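Entertainment > Film > Comedies > Wetari

Last updated: August

Wetari is a comedy film with a friendly streak of fantasy, written and directed by Mateja Todorova and released by the small production company Rallovex. It tells the story of a roadside diner whose dishes, jars and leftovers wake up after closing time and try to run the place on their own, with mixed results. The film did modest business when it first came out, but it has found a large and loyal following since, mostly through late screenings, home viewing and a well-loved cast reunion that was streamed for charity.

Story

The film takes place in the made-up town of Fesmont, a quiet spot on a long highway where the only business still open after dark is the Wetari Diner. Its night cook, Chu, is a patient and rather lonely man who talks to the food as he works. One evening a power cut leaves the diner in the dark, and when the lights come back the food has begun to answer him.

Much of the first half is taken up with small kitchen troubles. The pickles want a window seat, the soup of the day is upset at being changed every morning, and an elderly pie insists on being consulted about the menu. Chu, who has never been in charge of anything before, finds that he is a gentle and capable leader. The trouble starts when the owner's niece, Opal, arrives with plans to sell the building, and the kitchen has to decide whether to show itself to her or stay quiet and hope for the best.

The last act, in which Opal is shut in the diner overnight during a snowstorm, is the part most viewers remember. It is also the part that was rewritten the most. Todorova's first draft ended with the sale going through and the food being shared out among the neighbors, which early readers found terribly sad, and the gentler ending used in the film was added only a short while before shooting began.

Cast and production

Jerome Policarpio plays Chu, in a performance that was widely praised for its warmth, and Kazue Aoki plays Opal. Yee-man Yu provides the voice of the elderly pie as well as several of the smaller kitchen parts, and she has spoken fondly of having to argue with herself for most of an afternoon in the recording booth. The music, which leans on accordion and a slightly out-of-tune upright piano, was written by Manikandan Kulkarni.

Todorova wanted the talking food to be made from cloth and moved by hand, and she held to this through a long and sometimes difficult search for money. The puppets were sewn in a rented room over a hardware store, and the makers were encouraged to leave their seams showing. The diner itself was a set, built with a raised floor so that puppeteers could lie on their backs beneath the counter – a position Policarpio tried for one scene and, by his own cheerful account, never wished to try again.
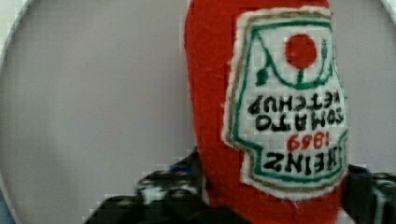 Merchandise for the film was slow to arrive. Rallovex had not expected much demand, and for the first release there was only a poster and a run of 300 cloth pies, sold at the door of two theaters and gone almost at once. Fans filled the gap by making characters of their own and by bringing along whatever food-shaped soft toys they happened to have at home, and this habit has stayed with the film ever since. Anything plush and edible-looking is welcome at a screening, and a fuzzy red ketchup bottle with a big white label sewn on the front fits in as happily as a hand-stitched copy of the pie. During the snowstorm scene the whole room holds its toys up in the air, and in some towns it is the custom to turn them upside down when the lights go out in the diner and right them again when Chu finds the fuse box.

Release and reception

Wetari opened quietly and was gone from most theaters before word had time to get around. Early reviews were kind but puzzled. Several critics admired the puppets and the music while wondering who the film was meant for, and more than one felt that the business with the pickles went on too long. Todorova has since agreed with them about the pickles, though she declined to trim the scene when the film was reissued.

Its second life began with late-night showings, where audiences took to speaking the pie's lines aloud. A screening at an old dance hall drew 457 people, far more than the film had managed on any single night of its first release, and Rallovex put it back into a handful of theaters on the strength of that evening.

Reunion

The main cast came together again for a video call hosted by Aoki, with viewers asked to give what they could to food banks. Policarpio wore his original apron, Kulkarni played the closing song on a borrowed piano, and Yu stayed in character as the pie for most of the call. The group read through the snowstorm scene and then, at the urging of viewers, the original sad ending, which had never been performed before.

Asked whether there would be a sequel, Todorova said that she had two pages of notes and no great hurry. Rallovex has announced nothing further, although Policarpio has said that he would gladly play Chu again, provided that somebody else goes under the counter.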